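2021-03-18, open day at Jidar

Went over with Ott Org on the early train. Jidar had three stations open to visitors, and we spent most of the day at the one doing box handling, as it's nearest to what we want for Clemport. Notes below are in the order I wrote them down, so a bit mixed up.

The task is dull on purpose. Compartment box with a hinged lid, white top, open the lid, close it, move on to the next take. They are after 3,197 good takes of this one task before they train on it. At the time of our visit they had 900. Two people work the station in turns and swap when their wrists get tired.

The hand-held grippers are lighter than I thought they would be. Pads are black and the faces wear badly, with bits coming away at the edges. I asked how often they change them and got "when it starts slipping". I'd want a number for that. Ours would need a log from day one.
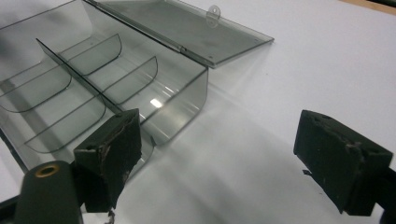 Rūta Vītola asked why they didn't pick an opaque box, as every sensor she has ever used hates clear plastic. The answer from the bench was that the parts at Marnmont come in clear boxes, so they may as well have the trouble now. Fair enough. Ott wrote that down too.

The lid is the hard part. It's thin, it flexes, and the lights in the ceiling show up on it as bright streaks. You have to get hold of the edge without pushing the whole box along the table. I had a go and pushed the box along the table. Second try was better, once I'd been told to come in lower and let the pads close slowly.

With a gripper in each hand you can steady the lid from both sides. Ott found this easier than I did. He says it's like using salad servers.

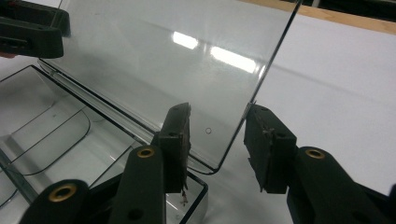
## Glove set-up

Same task, same sort of box, but with gloves in place of the grippers. Segmented black device strapped over the back of the hand and the fingers, white triangular marker plates on top, cable running back along the wrist. Putting them on took me a good while and I needed help with the second one.

Things I asked:

- Calibration is done again each time the gloves change hands.
- Budget for pads and straps wasn't something they wanted to talk about.
- They tried a dark sheet under the box first and went back to white.

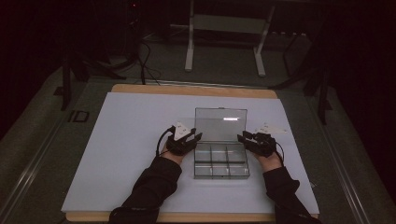
Hands start either side of the box and should go back there at the end of each take. They were strict on this. If you drift off to scratch your nose the take is thrown out. I lost 2 that way.

My view is that the gloves feel more natural but the grippers give data we could use sooner, given what is on the arm at Clemport. Ott doesn't agree. He thinks the gloves are worth the extra set-up and wants to ask Jõgi for a quote on a pair. To be argued over next week.

To do:

- Send thanks to Jidar, and ask for the pad drawing.
- Find out if 3,000 takes is a sensible target for us or if we can start with fewer.
- Order clear boxes in the same size as the Marnmont ones.
- Ott to check the ceiling lights over our bench.
- Jidar will have another open day in May. Rūta wants to come along again and bring her own box.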